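Search projects Go

Two-Arm Folding at Brendora: Effects on Finishing Staff
Project report, submitted 23rd October

2. Work before the change

Brendora is a uniform laundry in Bresville. Until last December, shirts were folded by hand at 4 tables, and staff changed tables only at breaks. The daily target was 800 pieces. Wrist strain was the most common complaint in the shift log.

3. The cell

The Skemireo cell uses two arms over one wooden table. Finished shirts go to a basket. 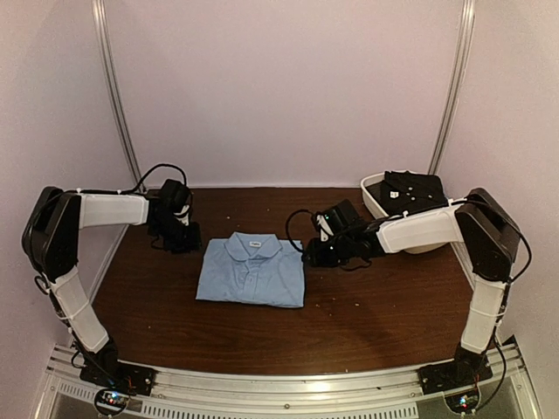 Output in our trial was 125 shirts per shift, well below a trained folder. The cell was therefore assigned polo and button-up shirts only. Coats and trousers stayed with staff.

Sleeves took the longest. One arm has to keep the fold down while the other takes hold of the next edge, and thin cotton creases easily. 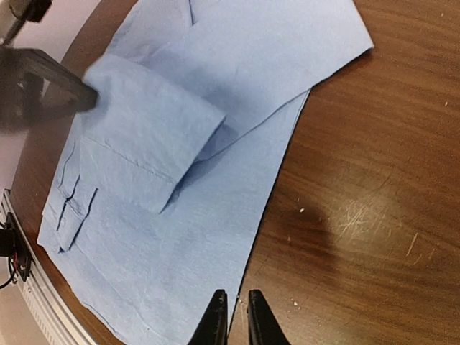
We interviewed nine employees. Most reported less repetitive folding but more checking and refolding. Two tasks were added to the job, loading and fault reset, and neither appears in the current pay grades. Older staff asked for written reset steps. These were not available during the study.

4. Limits

Only the day shift was observed. Error rates were not recorded by fabric type.

Contact | © Poulain Technical College | Back to top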